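Sorkura Kitchen Terms
Data card, release 4
March 2019

Summary

Sorkura Kitchen Terms is a bilingual word list covering household kitchen tools, cutlery and small storage items. It holds 569 entries. Each entry gives an English headword, one or more Finnish equivalents, a short definition and a usage label. The list is meant for people who translate product sheets, store catalogs and instruction leaflets. It is not a general cooking dictionary and has no entries for ingredients, dishes or methods.

Sources

Headwords were collected from three places: the printed Rissanen housewares catalog, the online product listings of Prendo, and a set of leaflets supplied by Fulimex. Definitions were written from scratch. No catalog text is reproduced. Trade names were removed unless the name has become the ordinary word for the item, in which case the entry carries the label "generic".

Contents

terms.tsv: the word list, one entry per line, tab separated, UTF-8
labels.txt: the closed set of usage labels
changes.txt: changes by release
figures: illustrations for selected entries

Fields

id: integer, stable between releases. Retired ids are not reused.
head_en: English headword, singular, lower case, American spelling.
head_fi: Finnish equivalent. Multiple values are separated by a semicolon, preferred form first.
def_en: definition, one sentence, no final period.
label: one of general, trade, dated, regional, generic.
see: id of a related entry, or blank.

Conventions

British spellings and British-only terms are not headwords. Where a British term is common in imported catalogs it appears in the definition, in parentheses. Compound headwords are entered in natural order, so "bread knife" is found under b. Edge types have their own entries and are linked from the tools that use them through the see field. "Serrated" is the broad term. "Scalloped" is entered separately for edges made of rounded bumps and should not be used for pointed teeth. "Wavy" is labeled general and points to both.

Checking

Every Finnish equivalent was checked by two readers working separately. Where they disagreed, both forms were kept and the order was settled by frequency in the source catalogs. Five entries have no Finnish equivalent in use; for these, head_fi contains a descriptive phrase in square brackets.

Known problems

The label "regional" does not say which region. Entries taken from the Fulimex leaflets lean toward plastic goods, so metal and glass items are thinly covered in the storage section. Some definitions written before release 2 exceed one sentence. The see field holds a single id and cannot express more than one relation, so "wavy" uses a second line with the same id. Parsers that require unique ids will reject it. A separate relations file is planned for May.

Loading

Read the file as text and split on tabs. Do not enable quote handling, as several definitions contain inch marks. The first line is a header. Lines beginning with a number sign are comments and can be skipped. The longest line is under 2000 characters.

Terms of use

Free for commercial and private use. Modified copies must carry a different name and must list the release they were made from.

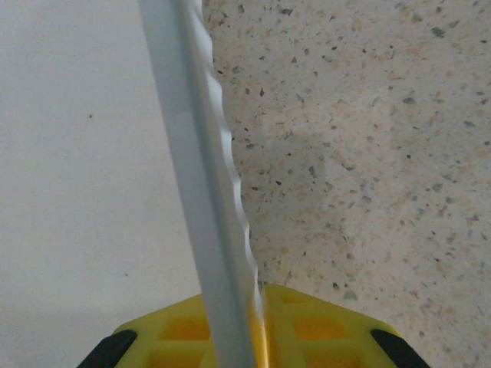

Figure 1. Scalloped edge on a white blade; the opposite edge is straight.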